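Startseite > Unterwegs > Werksbesuche > Tag der offenen Tür in Hostorau

Samstags ist Hostorau normalerweise ein ruhiger Ort. Im April war das für einen Tag anders, weil das Papierwerk Brouwer seine Tore geöffnet hatte. Ich bin mit dem Regionalzug gekommen, der Weg vom Bahnhof zum Werk dauert zu Fuß eine Viertelstunde und führt zum größten Teil am Mühlkanal entlang. Wer mit dem Auto kam, wurde auf eine Wiese hinter dem Sportplatz geleitet. Um zehn Uhr war sie schon gut gefüllt.

Brouwer stellt keine Zeitungs- und keine Kopierpapiere her. Das Werk lebt von Spezialsorten: Filterpapier, Etikettenpapier und ein alterungsbeständiger Karton, aus dem Archivschachteln gefaltet werden. Mich hat vor allem der Karton interessiert, denn in solchen Schachteln liegen bei mir zu Hause die Briefe meiner Großeltern. Der Eintritt war frei, für die Führung durch die Papierhalle brauchte man eine Platzkarte. Die gab es am Pförtnerhaus, und wer erst mittags kam, musste sich mit dem Außengelände begnügen.

Meine Gruppe bestand aus 20 Leuten und wurde von Cristóvão Godinho geführt. Er ist in der Stoffaufbereitung groß geworden und leitet heute die Frühschicht an der Papiermaschine. Zuerst bekamen alle Gehörschutz und eine Warnweste. Dann ging es am Zellstofflager vorbei zum Pulper, einem großen Bottich, in dem die angelieferten Ballen mit Wasser zerschlagen werden. Der Stoff sieht danach aus wie dünner Haferbrei und riecht leicht nach nassem Holz. Godinho ließ eine Schöpfkelle herumgehen, man durfte hineinfassen.
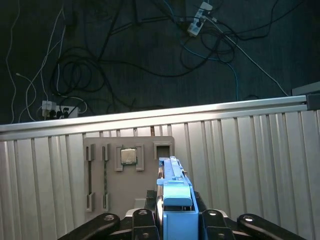
Die Papiermaschine selbst heißt im Werk nur »die Zwei«. Eine »Eins« gibt es seit langem nicht mehr, der Name ist geblieben. Am vorderen Ende läuft der verdünnte Stoff auf ein umlaufendes Sieb, das Wasser fällt nach unten heraus, und nach wenigen Metern hält die Bahn schon zusammen. Danach kommen die Pressen mit ihren Filzen und dann die Trockenpartie unter einer geschlossenen Haube. In deren Nähe wird es sehr warm. Eine Frau aus der Gruppe wollte wissen, was passiert, wenn die Bahn reißt. Godinho erklärte, dass es dann im ganzen Gebäude blinkt und jeder seinen Platz hat. Früher wurde der Anfang der Bahn von Hand durch die Trockenpartie geführt, heute übernehmen das Seile und Druckluft. An einem schlechten Tag reißt sie öfter, an einem guten gar nicht.

Am Ende der Halle wird aufgerollt. Die großen Rollen, Tamboure genannt, hebt ein Kran auf den Rollenschneider, wo sie in die bestellten Breiten geteilt werden. Fotografieren war an dieser Stelle verboten, in den Nebengebäuden und auf dem Hof dagegen erlaubt.

Nach der Führung habe ich mir das Prüflabor angesehen. Dort werden Streifen aus jeder Charge gefaltet, zerrissen und bei hoher Temperatur künstlich gealtert. Beim Falztest knickt ein kleines Gerät den Streifen so lange hin und her, bis er bricht. Der Archivkarton hielt bei der Vorführung 1.997 Doppelfalzungen aus. Ein Etikettenpapier, das zum Vergleich eingespannt wurde, gab deutlich früher auf. Die Laborantin sagte, der Wert sei gut, für diese Sorte aber nichts Besonderes.

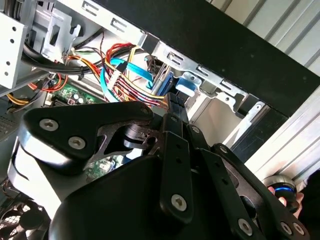
Mittags gab es im Hof Erbsensuppe, Bratwurst und Kuchen vom Landfrauenverein. Die Suppe war in Ordnung, der Rhabarberkuchen besser. An den Tischen saßen viele ehemalige Beschäftigte, die sich offensichtlich lange nicht gesehen hatten. Von ihnen habe ich mehr über die Geschichte des Werks erfahren als von den Schautafeln. Das alte Kesselhaus zum Beispiel wurde nach einem Hochwasser aufgegeben und diente eine Zeit lang als Fahrradschuppen. Jetzt steht dort eine Handschöpfbütte, an der Kinder ihren eigenen Bogen schöpfen konnten. Die Schlange war lang, ich habe nach zwanzig Minuten trotzdem einen Platz bekommen. Mein Bogen ist an einer Seite zu dick geraten und liegt noch zum Pressen unter dem Atlas.

Im Werksladen gab es Restposten. Ich habe vier Archivschachteln und einen Stapel Löschpapier gekauft – bezahlt wird nur bar. Die Schachteln waren flach verpackt und ließen sich im Rucksack gut transportieren. Auf dem Rückweg bin ich noch am Wehr vorbeigegangen, wo ein Schild die Pegelstände der letzten Hochwasser zeigt. Die oberste Marke liegt höher als die Werkstür.

Ein paar praktische Hinweise: Der Boden in der Papierhalle ist stellenweise nass, Sandalen werden nicht zugelassen. Die Führung geht über mehrere Treppen mit Gitterrosten. Für Rollstühle gab es eine kürzere Strecke durch das Erdgeschoss, die man am Pförtnerhaus erfragen musste. Züge zurück fahren am Wochenende nur alle zwei Stunden, der letzte am frühen Abend. Den nächsten Tag der offenen Tür will Brouwer im Aushang am Werkstor und im Gemeindeblatt ankündigen.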